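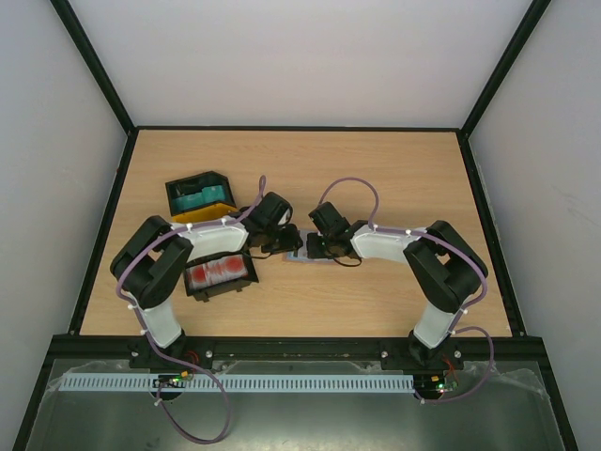 两台机械臂相对安装在浅色木台面上

Tradville镇 Salcedo河滨步道及人行桥 交工后安全检查表(附检查意见)

检查范围:Salcedo步道东口至旧水泵房,含人行桥一座、桥两端引道、沿线照明、排水口及标识。步道全长超过2460米。
施工单位:Joten
检查时段:上午八点开始,傍晚补看照明
天气:前一晚有雨,检查时多云
结果分四档:合格 / 限期整改 / 不合格 / 无法判断

填表前先说明一点。Joten交来的自检表每一项都是“合格”,连冬季才能测的项目也打了勾。本表没有照抄那份自检表,凡是没有亲眼看到或者亲手量过的,一律写“无法判断”。镇里有人觉得“无法判断”写得太多,显得难看。难看就难看吧。

一、桥面

1.1 面板固定
结果:限期整改
桥面共铺139块面板。逐块踩过,靠近西侧引道的几块有明显响动,其中一块用手能掀起一条缝。施工方的解释是“材料需要时间适应”。面板要适应到什么时候,适应完之后螺钉还在不在原位,自检表里没有写。请重新紧固,并说明所用螺钉的规格。

1.2 面板防滑
结果:无法判断
合同里写明使用Hundus防滑条。现场确实装了防滑条,但包装和送货单都没有交来,条上也没找到标记。雨后走上去,桥中段不滑,两头坡道处脚下有点打溜。同一种材料,隔几步就两种脚感,很难让人相信是同一批货。请提供送货单,坡道处另做一次湿态测试,测试时镇里要有人在场。

1.3 面板间隙
结果:合格
间隙大体均匀,婴儿车前轮和手杖头都不会卡住。这一项做得不错,照实写。

1.4 桥面积水
结果:限期整改
东侧第一跨靠栏杆一边有一摊水,检查到中午还没有退。图纸上这里应有横坡。坡可能做了,只是水不知道。

二、栏杆与扶手

2.1 高度
结果:合格
沿桥多处测量,均达到图纸要求。

2.2 竖杆间距
结果:合格
标准测块塞不进去。另外提一句,上一版设计用的是横杆,小孩可以当梯子爬,改成竖杆是居民会上提了多次以后的事,验收报告里却写成“施工方优化建议”。这一段请改回来。

2.3 扶手表面
结果:限期整改
南侧扶手接头处有毛刺,戴手套摸过去会勾线。自检表在此处的备注是“手感良好”。

2.4 立柱根部
结果:无法判断
立柱根部已经用装饰罩盖住,罩子打了胶,不破坏就看不到锚栓。隐蔽工程应当在封罩之前通知检查,通知没有收到。Joten说发过邮件,请把那封邮件转来。收到之前,这一项不签字。如果转不出来,就拆罩,拆罩费用按合同由施工方承担。

三、引道与步道路面

3.1 引道与桥面接缝
结果:不合格
西侧接缝高差明显,轮椅前轮过不去,需要后退再冲一下。这是全线唯一能从停车场直接上桥的一侧。东侧接缝平整。请不要用“垫一块橡胶板”的办法处理,去年码头那边就是这么垫的,入冬前板子就翘了。

3.2 路面裂缝
结果:限期整改
旧水泵房前一段有细裂缝,走向与下方管沟一致。施工方认为属于表面收缩,不影响使用。收缩缝沿着管沟长,未免太巧。请在裂缝两端做记号,过了三月再量一次,期间不要先灌缝。

3.3 路肩
结果:限期整改
多处路肩回填土低于路面,自行车避让行人时容易掉下去。最深的一处量到15厘米。回填后请压实,单撒一层草籽不算完成。

3.4 树根保护
结果:无法判断
图纸要求在两棵老柳树旁边采用手工开挖。现场只能看到已经盖好的碎石。树现在是绿的,但树根受伤要过一两个生长季才看得出来,眼下拿“树叶正常”来证明开挖方式没有问题,说服力有限。请提供开挖时的施工日志。

四、排水

4.1 雨水口盖板
结果:限期整改
盖板多数安放平稳。停车场出口那块装反了,格栅方向与骑车方向平行,细轮胎会陷进去。转过来就行,一个人抬得动,建议当天解决。写这份表时还没有解决。

4.2 出水口
结果:合格
出水口畅通,石笼没有松动。

4.3 排水沟
结果:限期整改
沟里留有水泥袋和切下来的护栏料头。自检表的“现场清理”一栏写的是“已完成”,后面还加了感叹号。

五、照明

5.1 路灯开启
结果:限期整改
傍晚沿线走了一遍。有3盏不亮,其中一盏正好在台阶上方。施工方说白天测试时全部正常。白天测路灯这件事本身就值得再谈谈。

5.2 桥面亮度
结果:无法判断
肉眼看够用,但手头没有经过校准的仪器。施工方提供了一份亮度数据,没有测点位置,也没有时间,全部数值都恰好高出标准一点点。请带仪器到现场重测。

5.3 检修门
结果:不合格
靠近东口的灯杆检修门没有上锁,孩子的手伸得进去。当场已用扎带临时固定。扎带不能代替锁。

六、标识与救援

6.1 限载牌
结果:不合格
桥头没有限载牌。养护车什么时候会开上去谁也说不准,牌子要在开放之前装好。

6.2 救生圈
结果:限期整改
箱子装好了,里面没有救生圈。施工方表示这一项“属于后续采购”。开放日期没有跟着后续。

6.3 位置编号
结果:合格
沿线位置编号清楚,方便报警时说明地点。建议把编号表同时交给消防和救护,不要只存在镇政府的文件夹里。 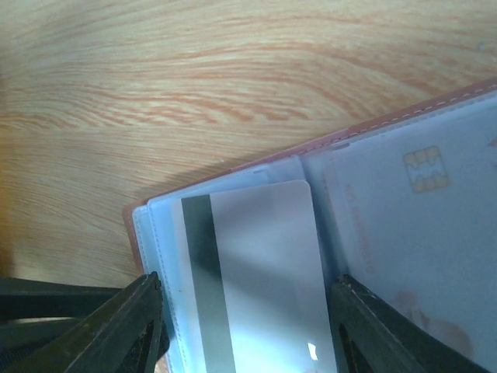
有一条留言认为,这份表对施工方太苛刻,步道封了大半年,居民早就想走了,接缝高一点、灯暗一点,完全可以边开放边修,真等到每个格子都写上合格,恐怕又要再过一个夏天。留言还说,绕行路线要走没有人行道的公路,风险比一块会响的面板大得多,检查的人应该把这一头也算进去。

对上面这条意见的答复:绕行路线确实危险,这一点应当写进表里,已补在第七节。至于边开放边修,Tradville以前也这么办过。码头栏杆是边开放边修的,修到今天还差一段。尾款一旦付清,整改单的回信速度就会变慢,这是翻旧档案翻出来的印象,不算证据,但也足够让人谨慎。分段开放可以商量,前提是下面的条件先满足。

七、绕行路线(补充项)

7.1 公路路肩
结果:不合格
路肩窄,弯道处视线被灌木挡住。这段路不在Joten的合同里,责任在镇里。请道路部门修剪灌木,并在弯道前设置行人警示。检查施工方的时候,也别把自家的毛病跳过去。

7.2 绕行指示牌
结果:限期整改
西口的牌子朝着河。请转向来人的方向。

八、文件核对

8.1 竣工图
结果:限期整改
交来的竣工图与施工图完全一致,连现场已经取消的那张长椅也还在图上。竣工图应当反映实际做成的样子。

8.2 材料证明
结果:不合格
缺Hundus防滑条送货单、桥面螺钉证明、灯具检测报告。镇里收到的是产品宣传册。宣传册印得很好,但里面没有批次信息。

8.3 保修条款
结果:无法判断
保修期从哪一天算起,两份文件写法不同:一份从开放算起,另一份从“实质完工”算起,后一种会让保修期提前开始走。请法务给出书面意见。在此之前,不建议任何人签“实质完工”字样的文件。

九、分段开放的条件

东口至桥东端:检修门上锁、排水沟清理干净、台阶上方的灯修好以后,可以开放。
人行桥:接缝、限载牌、松动面板三项复查通过,立柱根部看过锚栓,救生圈到位,才可以开放。
桥西端至旧水泵房:路肩回填、雨水口盖板转正以后可以开放,裂缝继续观测。

十、复查安排

施工方应先书面答复每一项整改内容,写明做了什么、用了什么材料、在哪个位置。只回“已处理”的,按未处理登记。复查由原检查人员到场进行,不接受只交照片。上回有一张“整改后”照片里的扶手在北侧,问题在南侧。

复查照明安排在天黑以后。

施工方意见栏:Joten回复“总体认可,个别措辞建议调整”。没有指出是哪些措辞,因此本版未作调整。

附注:本表为检查人员意见,不等同于验收证书。居民如发现新的问题,请注明最近的位置编号,送镇政府前台或在本页留言。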